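Nutoleck Keeps Its Nib Bench Open
2011-01-16
By Brisa Cortés

The workshop behind the Nutoleck pen store has two benches. One is for repairs, and the other is where Joelle Kassab grinds nibs. She bought the business from Raed Salameh, who had run it as a stationery store with a small counter for fountain pens. The paper and the greeting cards are gone now. The counter has become most of the store.

Kassab keeps a ledger of every pen that comes in for work. Last year's ended at 1,274 entries, and the one before it at more than 2,211. The drop was planned. She stopped taking ballpoints and rollerballs in May, apart from the ones she sold herself, and she stopped replacing clips on pens that cost less than the clip.

"We were spending whole mornings on things people could have thrown in a drawer," she said. "The nib work was always waiting."

Most of that work is plain adjustment. A customer complains that a pen skips on the downstroke or dries up after a page. Kassab checks the tines under a loupe, flosses the slit with a strip of thin brass, and writes a few lines with it. If the tines are out of line she bends them back with her thumbnail. Many of these jobs take 10 minutes and are done while the owner waits.

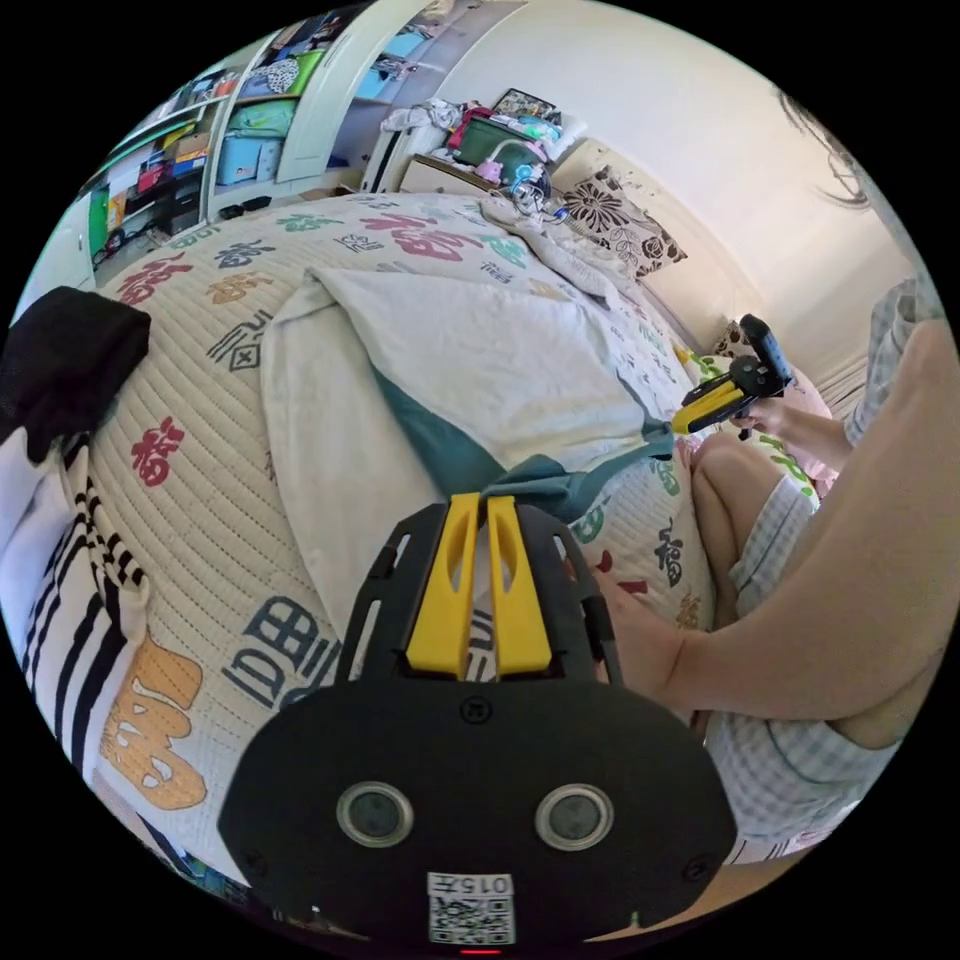
A quilted bedspread printed with Chinese characters, "福" among them.

Grinding takes longer and can't be undone. A round medium tip can be cut to a stub or an italic, which gives a wide line going down and a thin one going across. Kassab uses a fine stone first, then two grades of polishing film. She asks to see the customer write before she starts, and she wants them sitting down, on the paper they use at home. Left-handed writers get a slightly turned edge if they push the pen across the page.

Wissam Yammine handles the pens themselves. His bench holds rubber sacs, cork seals, shellac and a hair dryer for softening old joints. The pens he sees most are Rolov lever-fillers, which came with a soft sac that hardens after a few decades. Replacing one is cheap if the lever bar is sound. If it has rusted through, he has to find a donor pen, and those have been getting harder to buy.

Hard rubber barrels are a separate problem. The black ones turn brown in sunlight, and water makes it worse. Yammine won't dye them. He will polish one if the owner insists, but he points out that the lettering pressed into the barrel gets fainter each time.

The store sells three lines of new pens. The Nasrallah is the plainest, a resin cartridge pen with a steel nib, and it outsells the others. The Cludska has a piston filler and a gold nib, and it arrives from the maker tuned rather wet. Reijo Rantala, who buys stock for the store, asked for a drier flow on the last order and got half a box of each.
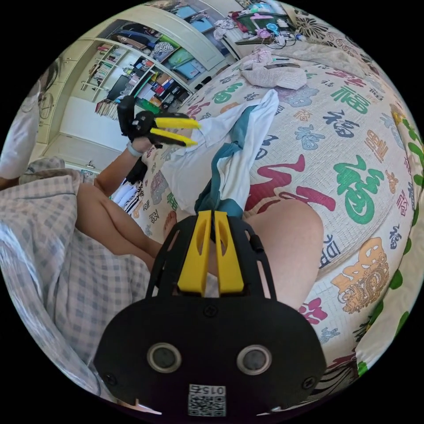
How often should a fountain pen be flushed?
Once a month is enough for a pen in daily use with ordinary ink. Flush it with cool water when you change colors and before you put it away for more than a week or two.

Rantala would like to add a bottled ink under the store's own name. He has been testing greens and a gray, and has ruled out anything with shimmer in it because of the returns. Kassab wants a blue-black. They haven't settled it, and the bottles would have to be ordered by spring to be on the shelf for the graduation trade.

Nib work is by appointment. Repairs can be left at the counter.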